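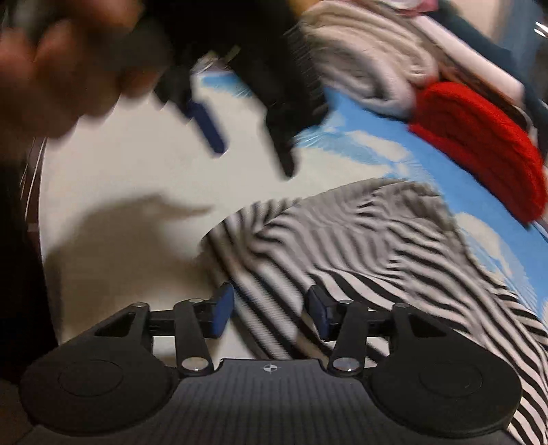

Automatización y trabajo – Tema 4. Clasificación y doblado de ropa
Apuntes de clase, 30 oct 2023
(traed leído el caso Bikena para la próxima)

Punto de partida: textil = material difícil. Una caja tiene seis caras y siempre las mismas. Una prenda no tiene forma propia, se arruga, tapa a la de al lado, se engancha. Por eso el almacén de cajas se automatizó antes y la ropa sigue pasando por manos.

Qué hace la persona en la mesa de selección
– separa una prenda del montón (lo mas difícil para la máquina, ojo)
– la levanta, la gira, busca etiqueta
– decide destino: reventa, reciclaje, trapo
– dobla o lanza al carro
Casi todo en un solo gesto. Las operarias no lo describen como pasos, lo describimos nosotros.

Pinza de dos dedos: agarra bien un borde o un pliegue si lo encuentra. Problemas: coge dos prendas a la vez, tirantes y cordones, punto grueso. La pinza de mano sirve para registrar cómo agarra una persona y luego enseñar al brazo. Ver Surdu, cap. 2.

Caso: planta de Lallstead, empresa Bikena
Plantilla en selección: 26 personas. Turno único, 2.280 prendas por turno antes del cambio. Entra el sistema Plivanthorpe en diciembre del año pasado, dos celdas.
Qué cambió:
– 14 personas siguen en mesa, el resto pasa a supervisión de celda, carga y repaso
– ritmo: antes lo marcaba la compañera de al lado, ahora la cinta
– el repaso recibe solo lo que la máquina no resuelve. O sea, todo lo difícil seguido, sin prendas fáciles que dejen descansar la cabeza
– menos dolor de hombro, más queja de vista y de cuello
– categoría profesional: la misma. Aquí está el conflicto

Horațiu Surdu (ingeniería) defiende que el puesto se enriquece. Sorin Iordache, delegado de la planta, dice que se paga como antes un trabajo que ya es otro. Comparar los dos textos, no elegir bando todavía.

Concepto clave: saber tácito. Distinguir algodón de mezcla al tacto, 17 años haciéndolo en algún caso. Si ese saber se graba y se usa para entrenar la máquina:
1) ¿se paga esa hora como producción o como formación?
2) ¿de quién son los registros?
3) ¿se puede negar alguien?
En Lallstead hubo acuerdo escrito solo para la 1. Las otras dos quedaron para una reunion posterior.

Vocabulario para el parcial: sustitución de tarea / sustitución de puesto, intensificación, recualificación, teleoperación, trabajo residual.

Pendiente: el taller Bogdan, mucho más pequeño, sin cinta. Lo vemos el próximo día con la tabla de turnos.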